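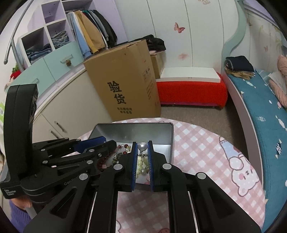
Our group project: teaching a pair of grippers to sort a jewellery tin

I said yes to this project before I knew what it was, because Bindu Fernandes asked me in a corridor and I was carrying soup. The module is the second-year practical one, where you pick a household job and try to get a robot arm to learn it from people doing the job with hand-held grippers. Other groups went for socks and mugs. We went for jewellery, which was Bindu's idea, and I spent most of November wishing we'd gone for socks.

There were four of us. Bindu planned the tasks, Karim Tarawneh wrote the bit of code that checks the recordings, Ajith Suvarna did the training runs, and I did most of the collecting (plus this write-up, as you can tell). Our tutor was Sowmya Ramasamy, who read everything we sent her and sent back more questions than we'd started with.

We called the project Flerkholm. It's the name of a village in a board game Karim likes, and it was free on the shared drive.

What we were trying to do

The task sounds tiny. There's an open metal tin full of beads and bits of jewellery, it sits on a round table, and you use two grippers, one in each hand, to lift pieces out. The first version of the plan also had us sorting them by colour on the cloth afterwards. Sowmya crossed that out in the first meeting and wrote "lift one thing first" in the margin. She was right, and it still took us the whole term.

We wanted to find out two things. Could a model trained on our recordings pick out a single piece when the pieces are touching? And would it help to have the second gripper there to steady the tin or hold a strand back, or would it just get in the way?

How the collecting went

I'd never held one of these grippers before and my first go was awful. You squeeze, the linkage closes, and the two blue pads come together much further away from your hand than you expect. I kept closing on air. After an hour or so it starts to feel like using very long fingers, and then you put it down and your own hand feels odd for a bit!

Small solid pieces were the easiest. A big pearl is lovely to pick up as long as you come at it from above and don't rush, whereas anything with a thin pin wants to swing round as you lift. Strings of beads are the worst by miles. You go in for one strand, you close the pads, and up comes the one you wanted along with two of its friends.
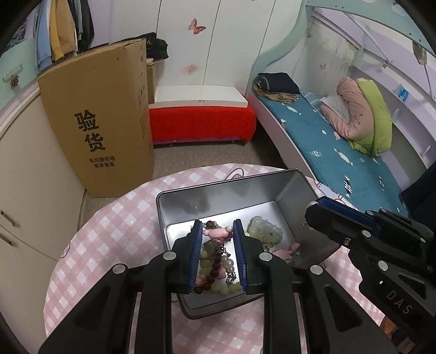 Red beads, yellow-green beads, a silver chain and a pink charm, all in one grab.

We argued a lot about what to do with grabs like that. Karim wanted them thrown out, as the task was to lift one piece. Ajith wanted them kept and labelled, so the model would at least have seen a tangle. In the end we kept them in a separate folder called "spaghetti" and trained once with it and once without.

By the end we had 3,654 recorded lifts. Karim's checker threw out the ones where the tracking had dropped or the recording stopped too early, and that left us with 3,047. Losing that many hurt, I won't lie. A good chunk of it was my fault for stopping the recording before the gripper was properly clear of the tin.

What we found

Ajith ran 14 training runs. I won't go through them all, they're in the appendix with his notes, and his notes are better than mine. The short version is that the model got decent at single, separate pieces and stayed poor at strands. Adding the spaghetti folder made it a bit braver with tangles but also a bit worse at pearls - it seemed to decide that grabbing a bunch was fine.

The second gripper was the surprise for me. I'd used it hardly at all in my early recordings, mostly just hovering it over the side of the tin, and the model learned to hover too. It copied my laziness perfectly. When Bindu redid a batch using it to push a strand aside first, the lifts got cleaner. We ran out of time to do enough of those to say anything firm about it.

Shiny things were a pain as well. The inside of the tin reflects, and we think the model sometimes went for the reflection of a bead. Hélder Barros from the sock group suggested lining the tin with paper, and we tried that on the very last afternoon, too late to train on.

What I'd change

Write down the rules for a good lift before recording any. We changed ours twice and had to go back through the early batches, which took Karim and me most of a weekend and a frankly silly amount of toast.

I'd also swap who records more often. Almost 2 thirds of the lifts are mine, so the model has my habits, including the one where I tilt my wrist before I close.

Bindu wants to carry on next term with paper in the tin and strands only. I've said I'll think about it, and I've already asked her when we can have the grippers back.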